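Brornach Robot Club: Your Questions, My Answers

Hi! I'm Arne Seidel, I look after the simulation side of the club, and these are the things people ask me most. Last updated 26/09/2026. 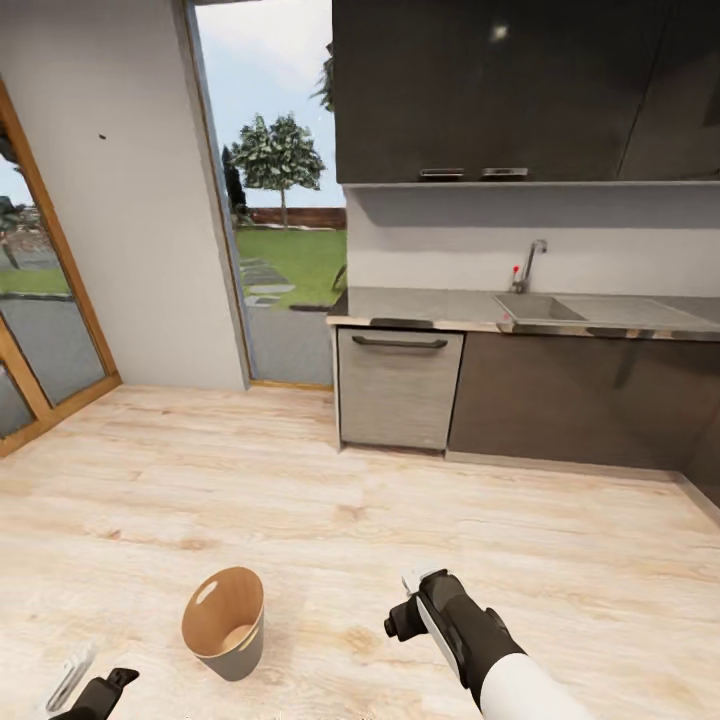
Do I need to know how to code before I join?
You can come in knowing nothing at all. I couldn't write a loop when I started (my first program made the arm slap itself, which everyone enjoyed). We pair new people with someone who's been around for a while, and you pick up Python as you go.

What do you work on all year?
Mostly household chores in simulation. The kitchen is our main playground, with the trash can, the dishwasher and the sink, and the robot has two arms, so there's always somebody arguing over which one should go first. I like the bin tasks best! The rim is slanted and the handles are just slots, so you have to think about where the fingers go.

Why simulation? Don't you have a real robot?
We'd love one, but they cost a lot and they break. In sim I can mess up all evening, hit reset, and go home happy. Hartmut Stüber, our coach, ran the numbers once and we'd gone through 939 resets in a single September. Nothing to sweep up, either.

What's the Tadov Challenge?
It's the contest we enter as a team. You get a set of kitchen tasks, you hand in your controller, and it's scored over 3,000 runs with the lights and the starting positions shuffled. We lost to Ilcombe last time by two points and yes, I'm still grumpy.

Will my laptop handle it?
Probably! If it's slow, turn the shadows and window reflections off while you're testing. For the long training jobs we use the machine in the Petersen room, and there's a sign-up sheet on the door. Please cross your name off when you're done (looking at you, everybody).

How much time does it take?
One evening a week is fine. Before the challenge it creeps up to two or three, and there's usually pizza.

Can I bring my own idea?
Please do. Write half a page, tell us what the robot should do and how we'd know it did it, and send it to Hartmut or me. Somebody wants to try stacking bowls next, so if that sounds fun, come find us and grab a seat near the back where the heater works.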